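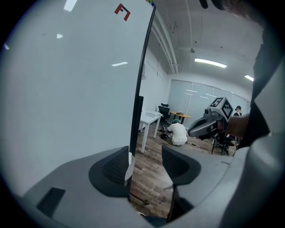

Section 4. Setting the Height and Leveling the Table

Read this section after the legs are bolted to the frame and the top is in place. If the top is not yet fastened, go back to Section 3. The Raver table must not be raised or lowered with a loose top.

You will need the leveling wrench from the hardware bag, a tape measure, and a spirit level. The level is not supplied. A second person should be present for steps 1 through 3.

Before you start

Place the table where it will be used. Leave a hand's width between the back edge and the wall so the top can travel without scraping trim, sills, or outlet covers. Check overhead for shelves and hanging lamps.

On wood floors, fit the felt feet over the leveling glides. On carpet, leave the felt feet off. They work loose in the pile and the table will rock.

CAUTION: Unplug the control box before you reach under the frame. The columns can move if a key on the handset is pressed by accident.

Leveling

1. Lower the table all the way. Hold the down key until both columns stop.

2. Unplug the control box.

3. With one person lifting the end of the frame slightly, turn each glide in by hand until it is snug against the foot. Repeat at the other end. All four glides should start from the same position.

4. Set the spirit level on the top, parallel to the long side. Turn out the glides at the low end until the bubble is centered.

5. Turn the level a quarter turn and repeat for the short side.

6. Press down on each corner in turn. If a corner dips, turn out the glide nearest to it a little at a time until the rocking stops, then check both directions again.

7. Hold each glide with the wrench and tighten its lock nut.

NOTE: Wood floors move with the seasons. Check the level again in September, or whenever the heating is first turned on for the year.

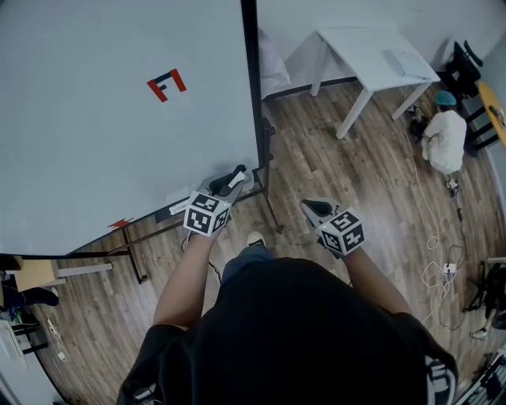
Resetting the columns

The control box has to learn the lowest position before it will store any heights. Do this once after leveling, and again any time the power has been off for more than a day.

1. Plug in the control box. The display shows dashes.

2. Hold the down key until the table reaches its lowest point, then release it.

3. Hold the down key again. The table drops slightly, rises slightly, and stops. Keep holding until the display shows a number.

If the display shows E4, one of the column cables is not fully seated. Unplug the control box, press both connectors in until they click, and start over.

Finding your working height

Wear the shoes you normally work in. Stand facing the long side with your shoulders down and your upper arms at your sides.

1. Bend your elbows so your forearms are level with the floor. Have someone measure from the floor to the underside of your elbow.

2. For writing, sorting, and keyboard work, set the top at elbow height or slightly below it.

3. For cutting, packing, and anything that needs downward pressure, set it lower, at a hand's length below the elbow.

4. For fine work, set it a little above the elbow and rest your forearms on the edge.

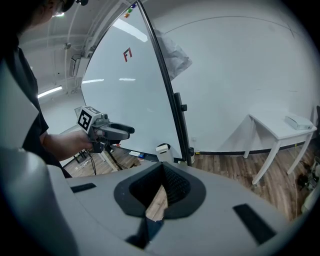 Standing with the forearm held forward.

The highest setting is 1,257 mm, measured from the floor to the underside of the top. With a Pluvorine top, add the thickness printed on the edge label.

Storing a height

1. Move the table to the height you want.

2. Press M, then a number from 1 to 4, within five seconds. The display blinks once.

3. To return to that height, hold the same number key until the table stops. Releasing the key stops the table at once.

Two people sharing a table can take two keys each, one for sitting and one for standing.

CAUTION: The table is rated for 400 pounds, including the top and anything clamped to it. Spread the load between the columns. Do not sit or climb on the table at any height.

NOTE: If you use the Ngau cable tray, leave enough slack for the full travel of the table. Raise it to the highest setting and check that no cord is pulled tight before you close the tray.

Replacement glides and felt feet can be ordered from Sustness in sets. Part numbers are in Section 7.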